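Skastura Desk Kit — Set-up Guide
Section 4: Teaching a stamping task

Read this before you unpack the arm. The Drurnix leaflet in the box says the kit will learn a stamping job "in one sitting". We sell the kit and we have not seen it do that. Plan for two sittings, and keep the first one short.

What the kit learns from is a person doing the job while wearing the head camera. It copies what it is shown, bad habits included.

4.1 Laying out the work

1. Put one sheet of plain white paper flat in front of you. A tiled floor will do as well as a desk.
2. Stand the clear stamp box to the right of the sheet. Leave the stamps upright with their handles showing.
3. Wear plain dark sleeves down to the wrist.
4. Put on the head camera and look down until the whole sheet is in view.
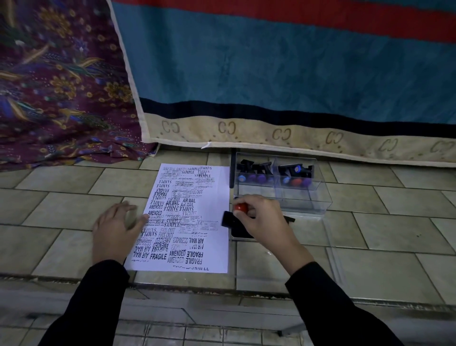 Note: The leaflet claims that patterned cloth behind the work makes no difference. Lucian Moldovan, who looks after our returns, disagrees, and so do we. If tracking drops out, change the background before you ring Drurnix.

4.2 Recording

5. Press Record and wait for the tone.
6. Hold the sheet down with your left hand, fingers spread.
7. Pick a stamp by its handle, press, lift, and put it back in the box before taking another.
8. Stamp at different angles. Overlaps are allowed, but the word checker reads them badly. It will often accept half of AMENDED and turn down a clean EXPRESS.
9. Press Stop. Recordings of up to 42 minutes are saved whole; anything longer is split, and the join is not always where you would want it.

CAUTION: Keep your hands still for a moment before pressing Stop. The software treats any late movement as part of the job.

4.3 Changing stamps

Most failed lessons go wrong at the box. Slow down when you reach into it, and keep your other hand away from the handles.

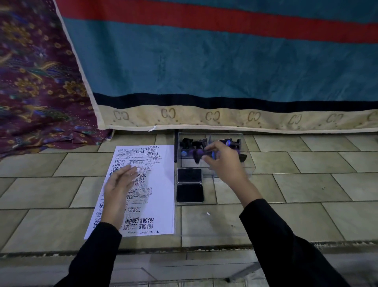
Skastura Desk Kit Guide — Page 42

10. Open the recording and check that each change of stamp has its own marker. Add missing markers by hand.
11. Choose Learn. The bar may sit at the same point for a long while. Do not restart.

Note: The figure of 1,000 stampings between adjustments is the maker's. Irina Barbu has asked Drurnix twice how it was reached and is still waiting for an answer. Until we have one, check the arm at the start of every working day.

If the arm still picks the wrong stamp after a second lesson, go to Section 7, Returns.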